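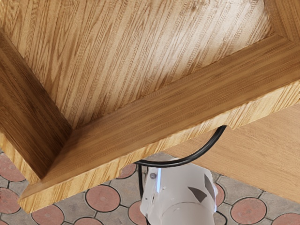

Reusing Old Furniture in Share Houses: Project Report
Group members: Zoia Zinchenko, Bok-nam Jang, Taras Hnatiuk
Submitted 2/23/26

1. Background

Students in our area move house often, and a lot of furniture goes out on the kerb each time. Our project looked at why people throw out wooden furniture that could still be used, and what would make them keep it or pass it on. We chose wood because it is easier to repair at home than chipboard or metal.

2. Method

We ran a short survey in October and got 200 replies. Most came from students living in share houses in Tudar. We also did two longer interviews, one with Roksolana Romaniuk, who runs the Sosum second-hand shop, and one with a furniture repairer at Begović. Taras wrote the survey questions and Zoia did the interviews. Bok-nam sorted the replies into groups by reason. 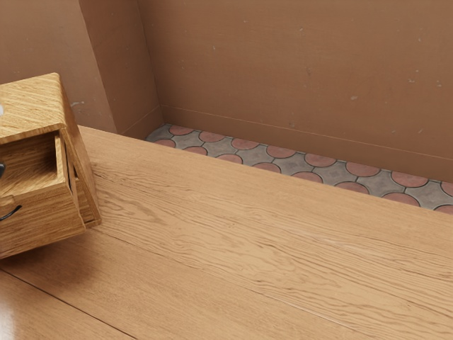 Figure 1. Small oak-look cabinet with the drawer partly open.

3. Results

The most common reason for throwing something out was not having a way to move it. Damage came second. When we asked what kind of damage, people mostly wrote about sticking drawers, loose handles and water rings. The repairer told us all of these are cheap to fix, and that a sticking drawer often only needs candle wax on the runners.

Almost 30 people said they had tried to give furniture away and got no answer. Ms Romaniuk said her shop turns down large wardrobes but will take small tables and bedside cabinets at any time of year.
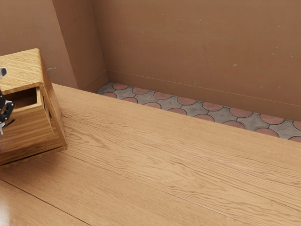
Colour also came up more than we expected. Several people said they didn't like honey-coloured timber and would rather buy something white. A few had painted over it and were happy with the result.

4. Problems

The survey link was broken for the first two days. We also forgot to ask how long people had lived at their address, so we can't compare short and long stays.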